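Home Journal Issues Browse Articles For Authors Sign in

3.2 What people do with a sheet that won't lie flat

So this is the part of the study I kept talking about at lunch, and I'm going to let myself go on a bit. We had 652 people in the paper-handling part of the Plemine project, and each of them folded, opened up and smoothed out big plain sheets over one sitting. I went in thinking the folding would be the fun bit. Wrong! Folding is quick and people mostly agree on how to do it. Smoothing is where they go their own way (one man used his whole forearm, like he was rolling out pie dough, and I still think about him).

We coded 1,443 smoothing strokes in all. I sorted them by where the stroke began: at a corner, along an edge, or somewhere out in the middle on top of a crease. Corner starts were the most common by a wide margin, and they were also the ones people gave up on soonest. You push the slack away from the corner, it has to go somewhere, and up comes a soft ridge halfway across the sheet. Then you chase the ridge. I did it myself, over and over, when I was testing the instructions back in February.

A mark on the paper helps more than I'd have guessed. Give people a blank sheet and they lose track of which way it was facing; give them a bit of ink or crayon near one side and they keep coming back to it, even though we never mentioned it. Figure 5 has a marked sheet with the sort of shallow creasing I mean.

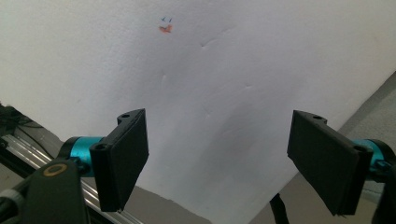 Figure 5. White sheet with faint folds, two short blue ink strokes and a small orange-red smudge.

Guilan Ding wrote back on an early draft that I was making too much of the marks, and that people may just like having something to look at while their hands are busy. She'd want the same task run with the mark on the underside before she believed any of it.

Fair enough, and I can't rule that out with what we have. What I can say is that the pull toward the mark showed up in the first strokes as well as the late ones, before anybody had time to get bored. I've kept the two sets apart in the next section so readers can judge for themselves, and the underside version is now on our list for the second round, along with a heavier paper.

Shares 100 Comments 5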